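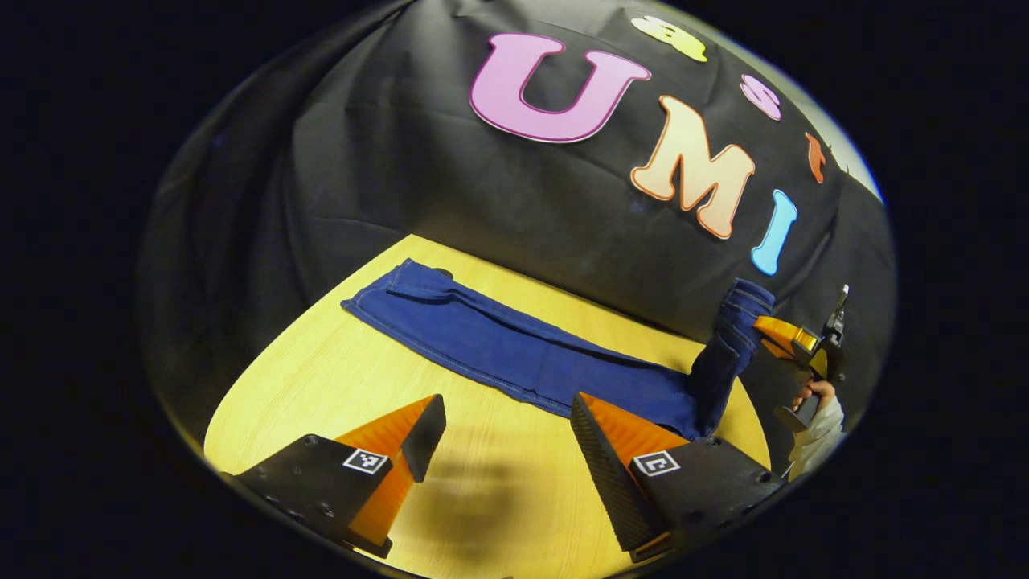

# Hellwig Peel Set: adhesion readings for foam mounting tapes

Home | Data | Method | Changelog | Contact

February -- Gilberto Huamán

## What you get

One CSV file, one folder of raw force curves, and this README. The CSV has 157 rows. Each row is a single peel: one strip of double-sided foam tape, one surface, one dwell time, one number at the end that somebody will argue with.

The tapes are acrylic and rubber-based foams, bought over the counter and cut from the middle of the roll. We left the outer turns alone after an early batch gave readings that mostly described the inside of Thierry's backpack. Product names have been replaced with codes, so please don't write to ask which one is T-04. If you have ever had a coat hook land on your foot at night, you may already own some.

## Columns

- `strip_id` -- unique, with gaps. The gaps are strips we cut crooked.
- `tape_code` -- see above.
- `adhesive` -- `acrylic` or `rubber`.
- `surface` -- `steel`, `glass`, `abs`, `painted`. "Painted" means painted steel panel, the same paint throughout, two coats.
- `dwell_h` -- hours between pressing the strip down and pulling it off.
- `peel_n` -- mean peel force in newtons over the steady part of the curve.
- `failure` -- `clean`, `residue`, `foam_split` or `liner`. The last one is for strips where the second liner was never removed. We kept them as a lesson to the operator, who is also the author.

## Method, briefly

Panels were wiped with alcohol and left to dry. Strips were pressed down with a hand roller, 3 passes each, then left flat until their time was up. Peels were done at 90 degrees on the Mendus bench puller, with the sampling rate set to 500 Hz. That is far more than anybody needs for a piece of tape, but the lower setting crashes the logging program.

## Known problems

The Trornitz panels and the Grarnari panels are both sold as the same grade of steel, and the tape disagrees. Filter by `panel_source` before comparing anything.

Room temperature was logged by a wall thermometer beside a radiator. Treat `room_c` as a mood.

Thierry Lecomte ran the long-dwell strips and came in on a Sunday to pull them on time. His `failure` labels are stricter than mine: what he calls residue I would call a smudge. We didn't reconcile them. The `operator` column is there if you want to take sides.

Rows marked `foam_split` give you the strength of the foam and tell you very little about the adhesive. Please stop averaging them in with the rest -- version 2 of this file had a whole plot built on that mistake, and it was my plot.

## Use

Free to use, copy and republish with credit to the Hellwig Peel Set. Don't use it to decide how to hang anything over a bed. Corrections go through the contact page, and a force curve attached to the message will get a faster reply than an opinion.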